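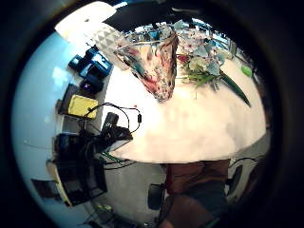
Vase and bouquet on the round table, through the Kemora gripper's fisheye lens.

Flallon Project, Session 4 Handout
Teaching a gripper to put flowers in a vase
Notes by Ibsa Shiferaw

Hi all! These are my notes for the flower task, cleaned up a bit from what I said in class (and with the parts I forgot to say put back in). Read them before you come to the Yilma room, and bring the printout if you can, as we'll be scribbling on it.

The task

The task sounds like nothing. There's a vase, there's a bouquet lying next to it, and you use the hand-held gripper to pick up the stems and get them into the vase. You've all done this with your own hands without thinking about it. Now try it with two fingers and no sense of touch, and you'll see why I like it so much as a class exercise.

Look at the vase in the first picture. It's tall and glass, wide at the top and narrow toward the bottom, with faceted triangles up near the rim and pink, red and teal streaks lower down. Pretty, and pretty mean to a vision model too. Glass picks up whatever light is around, and with bright windows behind it the part you care about most (the opening!) can get washed out. The bouquet is its own kind of trouble. Stems and leaves overlap, the big pale blossoms hide what's under them, and there's that one long dark leaf reaching out toward the table edge. If you grab the leaf, you haven't grabbed the bouquet.

What the lens does to straight lines

A few of you asked last time why everything bulges. A fisheye lens squeezes a very wide view into a circle, and straight things pay for it, especially out near the rim. The tabletop looks like a dome and the vase looks like it's leaning. Please don't "fix" your grip to match a lean that comes from the lens! Tosine takes care of the distortion when it loads your recording, so you can work with the raw view and leave the correcting to the software.

The upside is how much you get. Table, wall, cables, floor, the legs of whoever is standing there, all in one view. Those things around the edges matter more than you'd think. They're what Tosine uses to work out where the gripper is from moment to moment, so a boring wall with no marks on it is harder to work with than a messy shelf full of equipment.

Recording a demo

1. Start with the gripper open and the vase in view. Hold still and count slowly to three in your head.

2. Come in low toward the stems. Go for the green part, well below the blossoms, and close gently. If you've only caught a leaf, open up and go again. Keep recording while you do it, the second try is useful too.

3. Lift first, then turn. People love to do both at once (I do it myself), and the ends of the stems swing out and hit the rim.

4. Line up over the opening, lower, and let go. Back away along the same path you came in on — a sideways exit is how vases get knocked over.

5. Say out loud whether it worked and write it on your sheet. Your memory is worse than you think by demo number 11, which is where each pair stops for the day.

Watch your speed

This was the biggest problem in the class recordings, so it gets its own section. Sosina Wolde went through one of our longer files with me, 1645 frames, and we kept 584 of them. Most of what we threw out was smear. We record at 60 frames per second and that still won't save you if you whip the gripper around close to something.

The next picture is a good one to learn from. Most of the view is a pale blur pulled into long arcs, and I couldn't tell you what the object is from this frame alone. There's some green and some yellow-orange on the right side of it, and that's all the detail you get. But the round ceiling lights are still easy to find, and so are the glasses and gray T-shirt at the bottom, upside down. So the frame isn't useless for tracking. It's useless for learning where to put your fingers, and we need both.

My rule of thumb is that if your elbow is moving fast, you're moving too fast. Move from the shoulder, take your time close to the table, and keep the flowers from filling the whole view. And when the gripper has to turn over, turn it slowly and well clear of the vase.
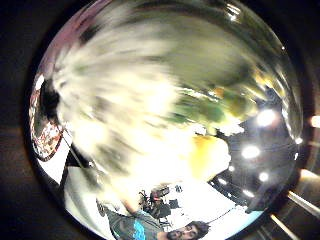
Sorting your frames

Open your file in Tosine and step through it with the arrow keys. You're giving each stretch one of these labels:

Clear: the gripper's target is sharp enough to point at.
Track only: the target is smeared or hidden, but there are lights, corners or gear you could follow.
Drop: there's nothing in it to hold on to.

Don't agonize over the border cases. If you and your partner disagree for more than a few seconds, call it track only and move on. I'd much rather have the whole file sorted with a few odd choices in it than ten perfect seconds.

For next time

Sort one file per pair and bring your demo sheet, including the failed ones. Write down one grasp that went wrong and what you'd change about your approach. A couple of sentences is plenty, and drawings are very welcome!

Sosina will be at the front table for anyone whose Tosine install is still acting up. Bring your laptop charger.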